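Gratdale's toy and oddments swap returns to the hall

15 September 2026

The swap table is back at Gratdale hall after its summer rest, and we are so pleased to see it! Anyone who came along in May will remember the jolly muddle of squeeze bottles, building blocks, plastic toys and bits of cloth, all waiting for a new home - and this time the sorting has been given a bit more thought.

Simin Karimi, who has run the table for 11 years, has moved everything into metal bins, which she finds much easier to wipe out than the old cardboard boxes (and they don't sag when somebody leans on them). Small things are mixed together on purpose, as children do love a rummage, while books and puzzles stay on the shelves by the door.

Swapping is free, though there is a tin for the heating fund, which now has its eye on a target of £2000. Please bring things clean, with lids on, and no more than three bags per family. Tea will be served from 2 o'clock, with Simin's date cake for as long as it lasts. 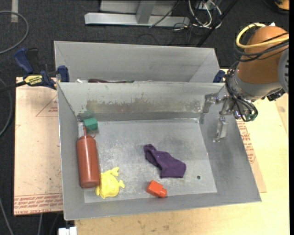
Can I take something home if I haven't brought anything to swap?

Please do, there is always plenty to go round, and you can bring something another time if you like.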